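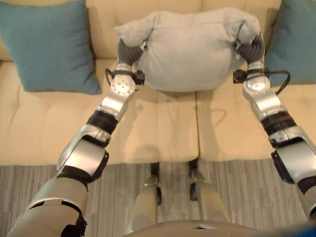 I'd been in the headset for maybe a minute when I caught myself holding my breath over a pillow.

I should say up front that I'm a person who writes about houses. Kitchens, paint, the right height for a towel hook. So when my editor asked if I wanted to go up to Clalton and spend two days teaching a robot to tidy a living room, I said yes before she'd finished the sentence, and then spent the train ride wondering what on earth I'd agreed to. I can't get my own family to tidy a living room! What chance did I have with a machine?

The company is called Visik, and it has the ground floor of an old office building on the edge of town, behind a tire shop. You walk in past a perfectly ordinary front desk with a perfectly ordinary bowl of mints, and then you go through a set of double doors and find a row of rooms. Bedrooms, a couple of kitchens, a laundry nook, and the living room where I'd be working, with its cream sofa and its gray striped rug. It was nicer than mine, to be blunt about it. The teal throw pillows were a good choice. I wrote that down.

My robot (I was calling it mine by lunch) is a humanoid, tan in the body with silver and black arms, and instead of the five-fingered hands I'd pictured it has grippers with dark ribbed fingers that curl around whatever you're trying to pick up. They look a bit like something you'd pull out of a tide pool. The staff call each robot by the room it mostly works in, so this one was Living Room, as in "is Living Room charged?"

The way the teaching works is that you don't tell it anything. There's no list of instructions, no typing. You put on the headset, you take a handle in each fist, and you do the job yourself using its arms. You see what it sees, from its head, looking down past the tan chest to the feet on the rug. You reach, it reaches. You squeeze the triggers and the fingers close. Everything gets recorded - what the cameras saw, where every joint was, how hard you squeezed - and one complete run of the job from start to finish is called a demonstration, or a demo if you've been there longer than an hour. Later on, a whole pile of demos goes into the training, and the robot comes out the other side having a go by itself.

The job I was given was pillows. Pick up the gray one, lift it clear, set it back down between the two teal ones so it sits nicely against the backrest. That's the lot. I do this every night of my life without putting down my tea.

Well. My first try, I squeezed far too late and the fingers closed on air. On the second I got a grip with the left hand, forgot I had a right hand, and dragged the pillow sideways like a dog with a blanket. On the third I had both corners, lifted, felt terrific, and then turned my head to see if anyone was watching, which meant the robot turned its head too and I lost sight of the sofa completely.

The thing I hadn't understood is how much of picking up a pillow I do by feel. My hands know when they've got hold of it. In the headset there's a faint buzz in the handles when the fingers meet something, but a pillow gives so easily that the buzz arrives late and mushy, and you end up judging by eye. You watch the corners bunch up. When the top edge rises into two puffy lumps and the middle starts to sag, you've got it, and you can lift. One of the operators taught me that on the first morning and it was the most useful thing I heard all trip. She also told me to stop sticking my tongue out, as it was fogging up the lenses.

By mid-afternoon I could get through a run without disgracing myself, and I started asking the sort of questions I ask about everything. Which way should the seam face? Do we chop it? (If you've never karate-chopped the top of a throw pillow, you haven't been reading this magazine.) I was only half joking, but the room went a little quiet, and I found out I'd wandered into a real argument.

Because somebody has to decide what "tidy" means. If I set the pillow down standing on its edge and the next operator lays it flat, the robot is getting two different lessons, and what it learns may be a muddle of both. Visik keeps a written guide for every job. The pillow pages run longer than you'd guess, and they've been rewritten more than once. Upright, touching the backrest, no chop. I lobbied for the chop. I was overruled.

But they don't want everybody doing it exactly the same way either, and that's the part I kept turning over on the train home. The result should match. The getting there can wander. They liked it when I fumbled a grip, let go, and took hold again, as long as I finished the job properly, and those runs went into the pile with the smooth ones. A robot that has only ever seen perfect pickups has no idea what to do once a corner slips out. So my clumsiness had a market value! I've been waiting a long time to hear that.

There's a second way of doing it, which I tried on the following morning. In the next room they have a single arm on a stand, and you take hold of the arm itself and walk it through the motion by hand. No headset, no handles. The arm goes slack and weightless and you just move it where you want it, like guiding a small child's hand around the letter S. The joints remember. I loved this one right away. It felt like dance class, or like icing a cake with someone. It took me no time at all to have it hanging a dish towel over a rail.

The trouble, I was told, is that it's a lovely way to show one arm a simple motion and a poor way to show two arms and a body how to deal with something floppy. You've only got two hands of your own, and they end up being in the cameras' way. For the pillows it was back to the headset.

The software that ties the headset to the robot comes from an outfit called Stojanovska, and its one great joy is the counter in the corner of your view, which ticks up each time you finish a run that passes the check. The living room stood at 706 good pillow runs when I sat down. The target for the batch was 1042, and please don't ask me why it wasn't a round number. I did ask. I got an answer involving lighting and several different pillows, and I nodded all the way through it.

I'd love to report that I took it over the line by myself. I got tired, though, and it's an odd tiredness - your arms are fine and your eyes are worn out, and when you take off the headset your own hands look strangely close to you. The regular operators swap out often and drink a lot of water. They're all quick, and they all have a style. I could tell by the end whose runs I was watching on the playback screen. There was one who always came in low and scooped, and another who paused over the sofa every time, like a pianist.

Late on my last afternoon they let me watch a version trained on the earlier runs have a try with no one in the headset. I stood behind the yellow tape with my coat on. The arms went out, slower than mine, and the dark fingers went in at the corners. It waited. Then it lifted, drifted a little left, came back, and put the pillow down tilted and far too near the right-hand teal one.

I wanted to step over the tape and fix it. Everyone there says that wears off. Then it did the thing again, and the pillow landed upright, and I'm afraid I clapped. The try after that it dropped on the floor.

People always want to know when they can have one. Visik wouldn't give me a date, and the staff were pretty frank about how far there is to go between one pillow on one sofa and a house with a dog in it. A fellow passenger on the train back through Rultdale, who had looked over my shoulder at my notes, offered the year 2099. I think that's gloomy. I also think I'll be doing my own pillows for a good while yet.

I do it differently now, mind you. I catch myself coming at the thing with both hands, one to each corner, and watching for the bunching before I lift. My husband has asked me to stop narrating it.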